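Practical Robotics Laboratory
Handout 6: Comparing grippers for bin picking

Read before the session. Bring your notebook from Handout 5, because we will use the same table for results.

1. What we want to find out

In the last session you calibrated the camera and checked the error at the four corners of the bin. Now we keep the arm, the camera and the controller as they are and change only the gripper. The question is simple to ask: which gripper picks the most objects from a mixed bin, and what kind of mistakes does each one make? The answer is less simple, and two groups often get different orders. This is normal. Write down what you got.

We compare three tools:

Grida. Parallel gripper with narrow fingers. Good for small objects and for objects close together. Closing force can be set in the controller menu.
Nava. Suction cup on a spring. Fast, but it needs a smooth and closed surface of at least the size of the cup.
Serkis. Two soft fingers made of silicone. It forgives position errors, but the fingers are wide and do not go well into corners.

2. The workspace

The bin has a metal floor and sloping walls. The walls matter for the planning: a gripper that comes straight down near a wall will touch the wall before it touches the object. For this reason the planner takes away all grasp points which are too close to the side. You can change this margin in the file, but please ask first. With the Grida fingers the margin can be small. With Serkis it must be larger, and then an object in the corner may have no permitted grasp at all.

Cables and hoses are also part of the workspace. A bundle that hangs in a loop at the wrist needs free length for the rotation of the last joint, and it must not come between the tool and the bin. Before every run, turn the wrist slowly by hand mode through its full range and watch the loop. If it becomes tight, stop and call the instructor. Do not move the ties yourself.

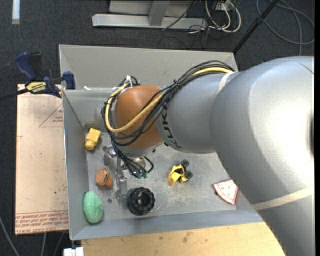 Fig. 1. Finger gripper over the bin with mixed toys. The cable bundle and the yellow hose pass around the wrist of the KUKA arm.

Look at the choice of objects in Fig. 1 and decide for each one where you would grasp it. The pink slice has a broad face, so many students say suction immediately. The small yellow toy with black wheels is more difficult: its body has a gap between the pieces, and a grasp on one wheel can make the toy turn. For the egg-shaped object at the wall, think about both the speckled, textured surface and the approach direction.

3. Procedure

Set the arm speed to the value on the board. All groups use the same speed.
Mount the gripper, load its tool file and check the tool center point with the pin.
Put the objects in the bin by pouring from the box. Do not arrange them.
Start the program Fudisel. It makes 12 attempts and then stops by itself.
After each attempt write the result: success, missed, dropped, or collision stop.
Empty the bin, pour again, and repeat until you have five rounds for this gripper.
Change the gripper and start from the beginning.

A pick is a success only if the object arrives in the output box. If it falls during the transport, it is "dropped", also when it falls back into the bin. If two objects come up together, write "success" and put a star.

4. About the numbers

Our course log from earlier years contains almost 3000 attempts. After removing the runs with a wrong tool file, 498 remain for the Serkis gripper, and this is the smallest group. Be careful when you compare your percent with the log, as the object set was changed in August.

Report the success rate for each gripper and also the rate for each object. The average can hide a lot. A gripper can be the best in total and still never pick the wheel.

5. Questions for the report

Which error was most frequent for each gripper, and at which moment of the motion did it happen?
Did the closing force of Grida change the result? Give the two values you tried.
Which grasp points did the planner refuse, and do you agree with it?
If you could keep two tools on a changer, which two, and what rule would select between them?

Maximum length is four pages with tables. Photos of the bin before each round are welcome but do not replace the table.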